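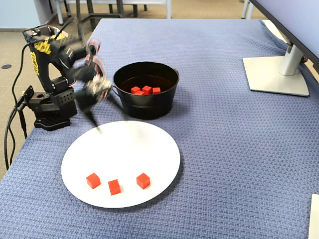

Progress report on the sorting and play materials, Lisden family centre
For the attention of Harriet Ambrose, Park Fund

Dear Mrs Ambrose,

With this report I inform you how we have used the second part of the grant, and what is still open. The report covers the period from the last payment until the end of February. The table with all expenses was sent separately by our office.

1. What the money was for

As you know, the grant is for simple table activities for children between three and six years, where they move small objects from one container to another. In the application we called it "fill and empty". We asked for materials which are cheap, easy to wash and easy to replace when a piece is lost. We did not want special toys, only things which a family can also find at home or in a normal shop.

2. What we have now

The basic set consists of a white plate, a black metal bucket, red cubes and a blue cloth for the table. We have put together 33 sets. Of these, 30 are in use and the other three stay in the cupboard as a reserve.

The cloth was a discussion between us. At first we worked on the bare table, and the cubes made a hard noise when they fell, which disturbed the group in the next room. With the textured cloth it is much quieter, and the plate does not slide so easily. It is also good that the blue is strong, because the white plate and the red cubes are found by the eye very quickly. I recommend to keep this cloth for all further sets.

The plate is the part with which we are most satisfied. It is flat and wide, so the cubes can be put next to each other and the child sees all of them at once. In the bucket they lie close together and one can be partly behind another. This difference between the two containers is exactly what we wanted.

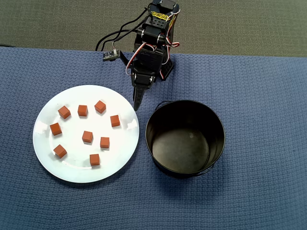

The bucket is good but not perfect. Ours have a rolled rim, so there is no sharp edge for the fingers. But they are dark inside, and in the afternoon, when the light in the room is weaker, the youngest children look into them for a long time before they take something. We have moved the tables nearer to the window and this helped a little. For the next order I have asked our supplier, Drikix, if the same bucket exists in a lighter colour. I have not received an answer yet.

3. Use of the sets

Until now we held 109 sessions, most of them in Lisden and the others in our second room in Grullville. A session takes roughly 20 minutes. We learned that it is better to begin with few cubes and to leave some already on the plate. When everything was in the bucket at the start, several children turned it over, and then the activity was finished very soon.

4. Costs

From this part of the grant £257 is not yet spent. I would like to use it for replacement cubes and for more cloth, as the first cloths became thin at the corners after much washing. If you agree, no change of the total budget is necessary.

5. Open points

The storage in Grullville is still not solved. The sets are at the moment in cardboard boxes under the window, and the boxes are not strong enough for the buckets. We have also not finished the instruction sheet for parents. The text is ready, but it should be shorter.

I would be thankful for your answer about point 4 before we make the next order.

With kind regards,
The project coordinator, Lisden family centre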